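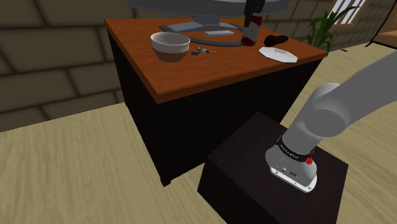

Collecting demos in sim: hand controller or leader arm?

husar_g
I'm recording pick-and-place episodes for the desk task (lift the bottle, move it, set it down upright). Arm is on its pedestal beside the desk, everything simulated. I have 500 episodes from a hand controller and the policy still tips the bottle on release. Is it worth building a leader arm before I record more?

Younes Nasr
What does your gripper command look like at release? With a trigger mapped to open/close most people snap it open while the wrist is still moving. The policy copies that faithfully.

husar_g
Binary, on the trigger. I could make it continuous.

sigrun_s
Do that first. Then throw out every episode where wrist speed is above your threshold when the fingers open. A leader arm won't fix bad releases.

Dulura
Disagree. With a leader arm you feel where the joint limits are, and you stop producing the odd elbow poses you get from inverse kinematics on a hand controller. My releases got cleaner the same afternoon I switched.

sigrun_s
Cleaner on a real arm, with real weight in your hand. In sim the leader tells you nothing about contact unless you feed forces back.

Dulura
Fair on contact. I still stand by the elbow poses.

Younes Nasr
Check the layout too. Bowl, keys and plate share that desktop with the bottle. If they never move between episodes, the policy can learn fixed positions and ignore the bottle. Randomise the lot at reset.

husar_g
Only the bottle gets moved at the moment, and only by a few centimetres.

Ivana C.
Then 3000 episodes won't help you either. We got further with 800 on varied layouts, one operator, slow releases. Mixing 2 operators with different habits made ours worse.

sigrun_s
I'd keep both operators and filter. One person's habits are still habits.

husar_g
Plan: continuous gripper, full reset randomisation, filter the old set on release speed. Leader arm stays on the list. Will post success rates in August.

Dulura
Post the joint plots as well, please.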